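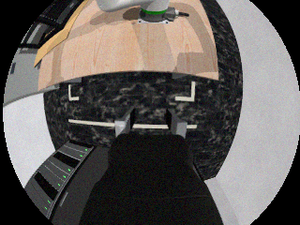
Image de synthèse : Yuk-lan Wan / Skisell

Plan de travail Garier - Guide de pose et d'entretien

Section 4. Mise en huile et entretien courant

Cette section concerne les plans de travail Garier livrés bruts. Si votre plan a été huilé en atelier (mention portée sur l'étiquette collée sous le chant arrière), passez directement au point 4.4. Les plans vernis ne sont pas concernés.

La mise en huile se fait une fois le plan découpé, ajusté et fixé selon la section 3, mais avant la pose définitive de l'évier et de la table de cuisson. Le dessous du plan doit avoir reçu une couche d'huile avant la fixation. Si cela n'a pas été fait, démontez le plan et traitez d'abord cette face.

4.1 Matériel nécessaire

Huile dure Trandik, incolore ou teinte naturelle
Rouleau à poils ras ou pinceau plat
Chiffons en coton non pelucheux
Papier abrasif fin et cale à poncer
Tampon abrasif grain 1000 pour l'égrenage final
Aspirateur avec brosse souple
Gants en nitrile
Seau métallique avec couvercle, rempli d'eau

L'huile Trandik n'est pas fournie avec le plan. Une autre huile dure pour plans de travail peut convenir, à condition que son fabricant l'indique apte au contact alimentaire. N'utilisez pas d'huile d'olive, de tournesol ou de lin brute.

Attention - Les chiffons imbibés d'huile peuvent s'enflammer spontanément en séchant, même plusieurs heures après usage. Plongez-les dans le seau d'eau dès que vous avez fini, fermez le couvercle, puis déposez-les en déchetterie. Ne les laissez jamais en boule dans une poubelle ou une poche de vêtement.

4.2 Préparation de la surface

1. Laissez le plan s'acclimater dans la pièce, à plat, chauffage réglé comme en usage normal. Deux jours suffisent en général. Comptez davantage si les plâtres ou les peintures sont récents.

2. Vérifiez la hauteur finie. Avec les caissons Janjua et leurs pieds réglés d'usine, le dessus du plan arrive à 86 cm du sol. Tout réglage des pieds doit être terminé avant l'huilage.

3. Poncez le dessus et les chants au papier fin, toujours dans le sens du fil. N'appuyez pas sur les arêtes, qui se creusent vite.

4. Passez une éponge à peine humide sur toute la surface. Les fibres vont se relever. Laissez sécher complètement, puis poncez une seconde fois, très légèrement.

5. Aspirez la poussière, y compris dans les découpes et contre le mur. Terminez avec un chiffon sec.

Remarque - Les traces de colle ne se voient presque pas sur le bois brut et ressortent en clair une fois l'huile posée. Regardez la surface en lumière rasante, avec une lampe posée à une extrémité du plan. Grattez les traces avec un racloir avant de continuer.

Remarque - Des écarts de teinte d'une lamelle à l'autre sont normaux. Ils s'accentuent à la première couche, puis s'atténuent avec la lumière au cours des premiers mois. Ne cherchez pas à les corriger par un ponçage local, vous obtiendriez une cuvette.

4.3 Application de l'huile

1. Aérez la pièce. La température doit rester au-dessus de 11 °C pendant l'application et tout le séchage.

2. Remuez l'huile au fond du pot avec une baguette propre. Ne secouez pas le pot et ne diluez pas le produit.

3. Commencez par le bois de bout : extrémités du plan, découpe de l'évier, perçage du robinet. Ces zones absorbent beaucoup. Repassez du produit tant qu'elles boivent.

4. Étalez ensuite l'huile sur le dessus en couche mince, par bandes d'environ 40 cm de large, dans le sens du fil. Raccordez chaque bande à la précédente avant qu'elle ne commence à tirer.

5. Laissez pénétrer un quart d'heure, puis essuyez tout l'excédent au chiffon. La surface doit être mate et ne plus coller au doigt. Un excédent oublié forme une pellicule brillante et poisseuse qu'il faudra retirer au racloir.

6. Laissez sécher une nuit. Égrenez au tampon grain 1000, sans appuyer, et dépoussiérez.

7. Appliquez une deuxième couche de la même façon. Sur les chants de la découpe d'évier, posez-en une troisième.

8. Attendez que l'huile soit sèche à cœur, selon la durée inscrite sur le pot, avant de poser le joint de l'évier. Le silicone n'adhère pas sur une huile fraîche.

Attention - Pendant la première semaine, ne posez ni tapis, ni appareil électroménager, ni planche à découper sur le plan. N'y laissez pas d'eau. Si la cuisine doit servir malgré tout, protégez une zone avec du papier kraft non imprimé et retirez-le chaque soir.

4.4 Entretien courant

Nettoyez le plan avec une éponge humide et un peu de savon noir dilué, puis essuyez. Pas de javel, d'ammoniaque, de vinaigre pur, de poudre à récurer ni de nettoyeur vapeur. Les éponges grattantes vertes laissent des rayures visibles à contre-jour.

Essuyez sans attendre le vin, le café, le thé, le jus de citron et l'eau qui stagne derrière le robinet. Une boîte de conserve mouillée laisse un cerne noir sur les bois riches en tanin, en particulier le chêne. Utilisez un dessous-de-plat pour les casseroles et les plats sortis du four - l'huile ne protège pas de la brûlure.

Versez quelques gouttes d'eau près de l'évier de temps en temps. Si elles perlent, la protection est suffisante. Si elles s'étalent et foncent le bois, il faut réhuiler. La première année, prévoyez une couche d'entretien en mars, puis une autre à l'automne. Ensuite, une fois par an suffit dans la plupart des cuisines, un peu plus souvent autour de l'évier.

4.5 Réparer une tache ou une rayure

1. Nettoyez la zone au savon noir et laissez sécher jusqu'au lendemain.

2. Poncez dans le sens du fil, en débordant largement de chaque côté de la marque.

3. Dépoussiérez et huilez comme au point 4.3, étapes 4 à 6. Estompez les bords au chiffon.

4. Si la zone reste plus claire que le reste, répétez l'huilage une fois. La différence restante disparaît à l'usage.

Pour un coup sans fibres arrachées, posez un linge humide sur le creux et appliquez brièvement la pointe d'un fer chaud, avant le ponçage. Une fente traversante ou un décollement entre deux lamelles ne se répare pas à l'huile : contactez votre revendeur avec le numéro de l'étiquette.

Texte : Ho-yin Tsai. Relecture technique : Su-chen Kwok. Section mise à jour le dimanche 14 novembre 2021.

Suite : Section 5. Pose de l'évier et joints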